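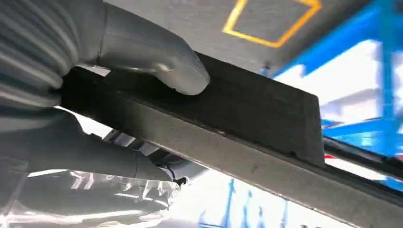 Does anyone still sharpen by hand on a plain stone, or has everybody here moved to guided kits? I bought a used Rindine chisel set for 3 dollars a piece and the backs are nowhere near flat. I've been collecting scrap bar stock to make a honing jig. One bar is dark gray, matte, a bit scuffed, with a raised step along its length, and I'd like to use that step as the fence. Bad idea?
– urkexjoe

A step is fine if it's straight. Check it against a square first. I'd still start by hand.
– Lertchai Sukprasert

Disagree. Hand sharpening took me two years to get right. Buy the Jinov guide and be done.
– planeiron639

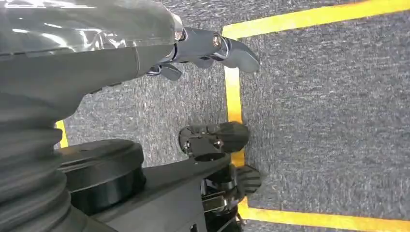 Raudsepp, 6 April 2025

Back with results. I did two chisels by hand and one against the fence. The fence one came out square. The other two have a slight skew, but they cut pine end grain fine.
– urkexjoe

So the fence won.
– planeiron639

For squareness, sure. Skew hardly matters for paring. What grit did you stop at?
– Lertchai Sukprasert

1000, then a strop. Might get a finer stone in December.
– urkexjoe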